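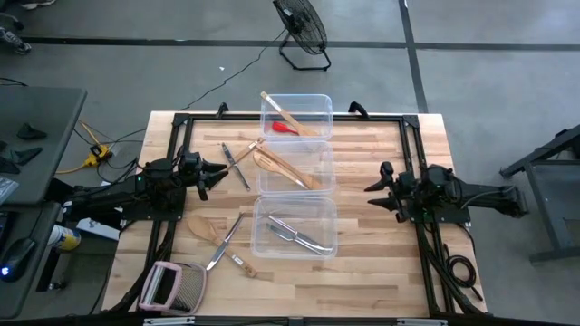

According to one reader of the Gusham edition, the butcher block should be called an end-grain block only, and every board made from long strips is a "worktop" and should have its own article. Most writers on the subject do not follow this rule, and in everyday English the name covers both forms.

Butcher block is a kind of heavy wooden surface made by gluing together many straight pieces of hardwood. It is used for kitchen benches, cutting boards, tables and shop counters. The most common woods are maple, beech, birch and oak. Walnut and cherry are chosen mainly for their colour.

Types

There are three usual ways to build the block. In edge-grain block, long strips are turned on their side, so that the narrow edge of each strip makes the top surface. In face-grain block the wide side of the strip looks upward. This kind shows more of the pattern of the wood, but it marks easily under a knife. In end-grain block, short pieces stand upright like bricks and the cut ends of the fibres make the surface. The blade goes between the fibres and the marks are less visible afterwards. End-grain block takes more labour and more glue, and it is usually the most expensive of the three.

A further difference is made between full-length strips, which run from one end of the top to the other, and finger-jointed strips, where shorter pieces are joined end to end. The second way uses wood that would otherwise be waste.

History

Early butchers worked on a section of tree trunk, often sycamore, standing on the floor or on legs. Such trunks split when they dried. Blocks glued from smaller pieces became common in the nineteenth century, and these were sometimes held together with iron rods or bands.

In Undcombe, the market hall kept a row of glued beech blocks for its meat sellers. The rent book of the hall lists 63 stalls, but it does not say how many of them had a block. The Borkowska joinery, which supplied the hall, also sold smaller tops for home kitchens, and its order book ends at number 3142. The tops were later sold under the name Druvus, with birch in place of beech. Two of the old market blocks are still in the town. One is in the library and is used as a stand for a dictionary.

Manufacture

The wood is dried in a kiln, planed, and sorted by colour if the customer wishes it. Glue is put on the strips and they are held in a press until it has set. After this the top is sanded flat. A last sanding with 180 or 220 grit is usual, although some workshops go to 400 for tops which will be varnished. Oil enters less well into a very smooth surface.

Movement and fixing

Wood becomes wider in humid air and narrower in dry air, while its length changes very little. A top must therefore be fixed with slotted brackets or with screws in oversized holes. If it is fixed tightly across its width, it may cup or crack, most often in the heating season.

Care

Surfaces used for food are commonly treated with mineral oil, or with a mix of oil and beeswax. Olive oil and other cooking oils that do not harden can go rancid. The block is washed with warm water and a little soap, and dried at once. It should not be left in standing water. Deep cuts and dark stains can be removed by sanding, and afterwards the surface is oiled again.

See also

Chopping board
Laminated timber
Wood finishing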